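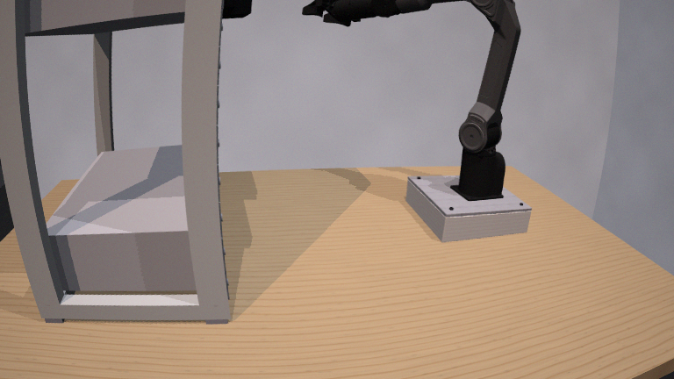 ## Erste Zelle mit Tischarm und Regal — was gehört alles ins Budget?

**regalfuchs** · 25. November 2021

Hallo zusammen,

ich lese hier schon ewig mit und darf jetzt endlich selbst was planen! Wir sind bei Wistach ein kleiner Versand für Ersatzteile (Dichtungen, Griffe, Kleinkram für Küchengeräte), und die Geschäftsleitung hat mir grünes Licht für eine erste Roboterzelle gegeben. Also grünes Licht zum Rechnen, bestellt wird frühestens im Juli, wenn das neue Budget offen ist.

Die Idee: ein Tischarm auf einem Sockel, daneben ein Regal mit Fächern, und der Arm holt die Schachteln aus dem Fach und stellt sie auf den Tisch. Mehr soll er im ersten Jahr gar nicht können. Ich habe das in den letzten Wochen abends in der Simulation aufgebaut und bin völlig begeistert, wie viel man da schon lernt, ohne einen Cent auszugeben. Unser Regal ist geschwungen und hat vorne an der Stütze eine Zahnung, das nachzubauen war eine ziemliche Fummelei.

Mein Stand bei der Liste:

- Arm: Govero, der kleine
- Greifer: Hestis, Parallelgreifer mit kurzen Fingern
- Sockel und Tisch: Eigenbau aus der Schlosserei
- Inbetriebnahme: Angebot von Bolger liegt vor
- Reserve: 1.000 Euro

Was fehlt? Und kauft ihr Arm und Greifer aus einer Hand oder getrennt?

---

**schwenkbereich**

Glückwunsch, das klingt nach einem richtig schönen Einstiegsprojekt! Und super, dass du zuerst simulierst. Bei uns hat man den Arm bestellt und danach überlegt, wo er stehen soll.

Was mir sofort auffällt: auf deiner Liste steht keine Sicherheit. Risikobeurteilung, Scanner oder Zaun, Not-Halt, Dokumentation. Das ist bei uns der zweitgrößte Posten nach dem Arm gewesen. Frag bei Bolger nach, ob das in der Inbetriebnahme drinsteckt, und lass es dir als eigene Zeile ausweisen.

Deine Reserve ist übrigens niedlich. Die ist weg, sobald jemand ein Kabel in der falschen Länge bestellt.

---

**regalfuchs**

> Deine Reserve ist übrigens niedlich.

Haha, autsch. Okay, was wäre denn realistisch? Zehnfach bekomme ich nicht durch.

Bei Bolger steht nur „Inbetriebnahme vor Ort, inkl. Einweisung“. Da frage ich nach.

---

**kante_und_nut**

Ich würde die Reserve als Anteil ansetzen und keinen festen Betrag hinschreiben. Wenn du die Kosten für den Arm noch gar nicht sicher kennst, sagt ein fester Betrag halt wenig aus. Wir nehmen beim ersten Gerät einer neuen Art ein Fünftel der Gesamtsumme, beim zweiten deutlich weniger, weil man dann die eigenen Fehler schon kennt.

Zu Arm und Greifer: getrennt kaufen! Den Hestis hatten wir an einem anderen Arm, ging wunderbar. Du brauchst eine Adapterplatte und jemanden, der die Signale sauber verdrahtet. Das ist ein Nachmittag, und du bist später frei, wenn du mal etwas mit Vakuum ausprobieren willst.

---

**m12_buchse**

Da muss ich widersprechen. Beim ersten Gerät alles aus einer Hand, auch wenn es mehr kostet. Ich habe den „einen Nachmittag“ erlebt: Der Greiferhersteller hat auf den Arm gezeigt, der Armhersteller auf den Greifer, und wir standen mit dem Multimeter dazwischen. Wer noch nie eine Zelle in Betrieb hatte, kann nicht einschätzen, auf welcher Seite der Fehler liegt. Beim zweiten Arm gern getrennt.

@regalfuchs wie groß sind denn die Schachteln im Verhältnis zum Fach? Das ist für mich die viel spannendere Frage als der Preis.

---

**regalfuchs**

Kommt auf die Sorte an. Die kleinen sind kein Thema. Die große Schachtel füllt das unterste Fach aber ziemlich aus, und da habe ich Bauchschmerzen: unten läuft zwischen den Stützen eine Querleiste, und wenn der Arm von vorne reinwill, muss er darüber. Dazu sind die Finger kurz.

In der Simulation fahre ich den Arm gerade erst in eine hohe Warteposition mit dem Greifer zwischen Regal und Sockel und probiere von dort aus Anfahrwege. Macht irre Spaß, ist aber auch ernüchternd :)

---

**m12_buchse**

Genau das meinte ich. Große, flache Pappfront und kurze Parallelfinger, da gibt es nichts zu greifen, wenn du seitlich nicht drankommst. Maximale Öffnungsweite vom Greifer gegen die Schachtelbreite halten, bevor du irgendein Angebot unterschreibst. Wenn das nicht passt, brauchst du Sauger, und dann kommen Pumpe oder Druckluft, Schläuche und Ventile dazu. Das ist eine andere Budgetklasse!

---

**lagerkind**

Oder man legt die große Sorte einfach woanders hin.

Klingt banal, aber wir haben vor der Anschaffung unsere Artikel sortiert: was bewegt sich oft, was ist leicht, was hat eine vernünftige Form. Von 51 Schachtelsorten sind am Ende neun in die Zelle gewandert, und mit denen war der Arm den ganzen Tag beschäftigt. Den Rest holen wir weiter von Hand, das stört keinen. Das hat uns den teureren Greifer komplett erspart.

---

**kante_und_nut**

Sehr guter Punkt von lagerkind. So eine Auswertung kostet einen Tag am Rechner und ist das beste Argument vor der Geschäftsleitung, das ich kenne.

@m12_buchse ich bleibe trotzdem bei getrennt, solange Bolger die Integration übernimmt und schriftlich für das Gesamtpaket geradesteht. Dann hast du den einen Ansprechpartner ja, nur eben beim Integrator.

---

**m12_buchse**

Wenn es schriftlich ist, einverstanden. „Machen wir mit“ am Telefon zählt nicht.

---

**schwenkbereich**

Noch etwas zum Sockel. Eigenbau ist prima, haben wir auch, aber plan die Befestigung auf dem Tisch gleich mit. Ein Arm, der schnell zum Regal schwenkt, zieht ordentlich an seiner Unterlage. In der Simulation steht der Sockel bombenfest auf dem Holztisch, in der Halle fängt der Tisch an zu wandern, und mit ihm deine eingelernten Punkte. Wir haben den ersten Tisch weggegeben und ein verschweißtes Gestell mit dicker Platte genommen. Rechne das lieber von Anfang an rein.

Und das Regal muss ebenfalls fest mit dem Tisch verbunden sein! Vergessen viele. Am besten mit Passstiften, damit du es zum Putzen abnehmen und wieder genau hinstellen kannst.

---

**regalfuchs**

Oh Mann, das Regal steht bei mir im Modell tatsächlich einfach lose auf der Tischplatte. Danke!! Kommt auf die Liste.

---

**lagerkind**

Wenn du schon dabei bist: Muss es dieses Regal sein? Geschwungene Stützen sehen toll aus, aber für den Arm sind gerade Kanten und offene Fächer leichter. Ein schlichtes Regal nach Maß kostet im Vergleich zum Arm fast nichts.

---

**regalfuchs**

Das Regal hängt an einem anderen Projekt, die Zahnung ist für verstellbare Böden gedacht, und der Vertrieb liebt das Ding. Ich darf aber für die Zelle eine eigene Variante vorschlagen. Unten ohne Querleiste wäre mein Traum.

Ich habe inzwischen mit Bolger telefoniert. Die Risikobeurteilung ist nicht enthalten, die Adapterplatte schon. Ein neues Angebot mit einzelnen Zeilen kommt, und ich habe darum gebeten, dass sie für Arm plus Greifer zusammen die Gewährleistung schriftlich übernehmen. War überhaupt kein Problem, die waren sehr nett.

Liste, zweiter Versuch:

| Posten | Status |
|---|---|
| Arm (Govero) | Angebot da |
| Greifer (Hestis) | Öffnungsweite prüfen |
| Adapterplatte, Verkabelung | bei Bolger enthalten |
| Gestell statt Tisch | Schlosserei fragen |
| Regalvariante, verstiftet | Skizze machen |
| Risikobeurteilung, Scanner, Not-Halt | Angebot fehlt |
| Schulung für 4 Leute | offen |
| Ersatzfinger | offen |
| Reserve | ein Fünftel |

---

**schwenkbereich**

Viel besser! Schulung für vier finde ich klasse, da sparen die meisten. Setz noch Wartung und Softwarelizenzen für das zweite Jahr drunter, auch wenn sie in einen anderen Topf gehen. Sonst wirst du im Folgejahr gefragt, wo das plötzlich herkommt.

---

**kante_und_nut**

Und Lieferzeiten abfragen. Momentan wartet man auf alles, was einen Chip hat. Wenn du im Juli bestellst, lass dir den Termin für die Steuerung extra nennen.

---

**m12_buchse**

Ersatzfinger würde ich gleich selbst drucken, das ist bei Pappschachteln völlig ausreichend.

---

**lagerkind**

Bei gedruckten Fingern bin ich skeptisch, unsere sind an der Regalkante regelmäßig abgebrochen. Alu hält. Wobei ein abgebrochener Plastikfinger immer noch billiger ist als ein verbogener Greifer, also vielleicht zum Einlernen gedruckt und danach Alu.

---

**regalfuchs**

So mache ich es, beides drauf. Als Nächstes werte ich unsere Schachteln aus und baue die Regalvariante ohne Leiste ins Modell. Wenn das neue Angebot von Bolger da ist, schreibe ich hier wieder rein. Hat noch jemand eine Meinung zu Scanner oder Zaun? Platz hätten wir für beides.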